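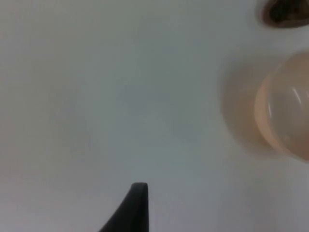 When we moved to the new apartment, I decided that I will not bring all the dishes with me. In the old kitchen we had two full shelves of bowls, and most of them we used maybe at New Year. My wife Hawi asked me to choose slowly, so I did it in the evenings, after work, with a cup of tea.

I started with the big pieces. The soup pot stayed, the heavy oven dish went to my cousin Nahom, who has three children and a larger oven. The plates were also easy. We kept the white ones from Bramwell, because we can still buy the same plate when one breaks.

The bowls took me much longer. For me a bowl is the most useful thing in the kitchen. I eat my oatmeal from it, I beat eggs in it, I put the onion peels in it while I cook. But each bowl is good for something different, and it is difficult to say goodbye to the one which is good for only one thing.

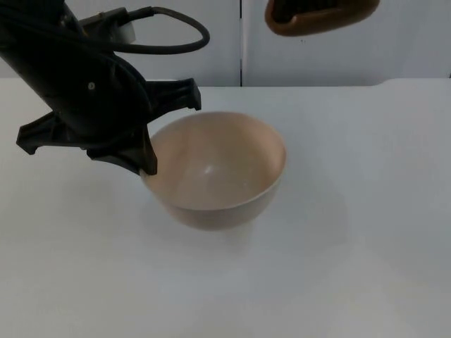
My favorite kind is plain and round, in a light color between beige and pink, with a thin edge and no decoration. Food looks nice in this color. Lentils look nice, yogurt looks nice, even plain rice looks like somebody cared about it. The glaze is shiny inside, and I like this too - a rough bowl makes an unpleasant sound with the spoon.

There is one weak point. A thin edge does not forgive much. In the old apartment the sink was stone, and I chipped two bowls there in one winter. Now I put a folded towel on the bottom of the sink before I wash them. Hawi laughs at the towel, but she uses it also.

For storing them I bought a small shelf insert from Evden. It is 180 millimeters high and our cabinet has 159 between the shelves, so you can understand how that finished. I measured the wrong cabinet. The insert now stands in the bathroom and holds soap, and the bowls stand one inside the other with a paper napkin between them.

I still have one box in the hallway which I did not open since October. I think there are glasses in it, and the blue sugar bowl from my aunt. Hawi wants to look through it before her sister comes to visit, so this evening I will clear the table and bring the box to the kitchen.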